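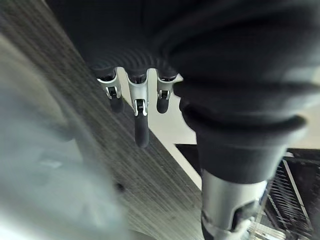 Trumby's reply to my last entry was that the starter is too cold overnight and the flour has nothing to do with it. Could be right.

Sunday, January 15, 2023
Rye trial, batch 5. Prindbridge dark rye this time, 58 per cent of total flour, rest white. Mixed by hand, no added yeast. Dough stiffer than batch 4 – added a splash of water, didn't weigh it, should have.

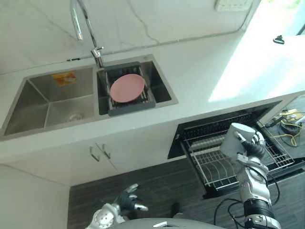
1 min read

Bulk went 3 hours on top of the fridge. Smelled sour but not sharp. Shaped into the small tin, colour good, crumb still gummy near the base. Same fault as before.

Next: hold the white flour as is, drop the rye to 46 and bake longer with the lid off. If it's still gummy, try the Azevedo flour in February – the Plalisitz bag is nearly done anyway.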